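Ticket: Subscribers in Rekov lose connection every evening
Status: Open, waiting for provider
Opened: 12/24/21
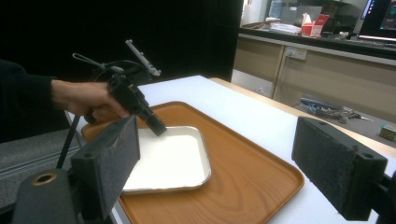
White dish on the orange-brown tray, hand tool held over it.

Problem
Since the start of December, the homes on the Rekov line have no internet in the evening. The connection goes down for a few minutes, comes back, and goes down again. Telephone service is not affected. We serve 2,529 subscribers on this line and the limit in our contract with Magnusson is 3,000, so the number of users should not be the cause.

What we tried
Restarted the main router in Nirico. No change.
Replaced the power supply of the router. No change.
Changed the DNS servers to the ones of Magnusson. Pages open a little faster, but the drops continue.
Installed Plevix on the monitoring computer, to record the signal every minute.

Update 1
The Plevix log shows that the signal from Magnusson is stable until the evening. Then the link to the Rekov cabinet loses almost all packets, and both ports of the cabinet switch restart together. I think the fault is between Nirico and Rekov, but I am not sure yet.

Update 2
Magnusson has answered. They see the same drops on their side and ask for the log of 2 full evenings. I have sent it. They also ask which firmware is in the cabinet switch. It is the old one, and I did not want to update it during the holidays, when many families call their relatives abroad.

Next step
Wait for the answer of Magnusson. If the drops become longer, please move the subscribers to the backup link and write the time in this ticket.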